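Which fingers for cloth and bags?

Fung-ping Tsai
We've got two arms on a rail and I'm torn between the Trokport fingers and the Grestitz ones. Cloth is my main worry. 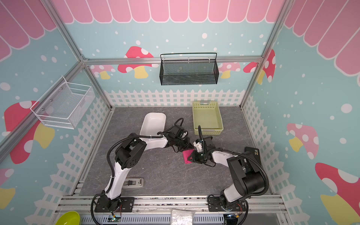 Do both arms need the same gripper? They can differ, but you'll tune each one separately.

Ettore Leone
I'd go pointed for anything like a wrapped packet, and keep the closing force low.

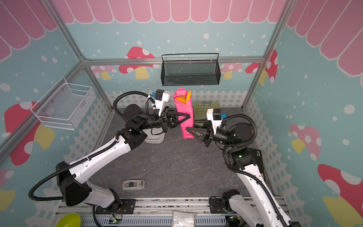

Mine did 955 grabs out of 1000 on the Trokports, pads unchanged.

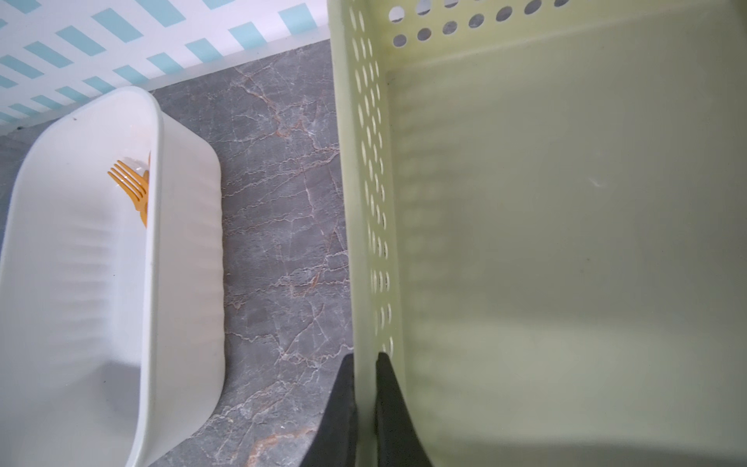

Indness Arms & Grippers Club

Kołodziej
Grestitz for me, cheaper!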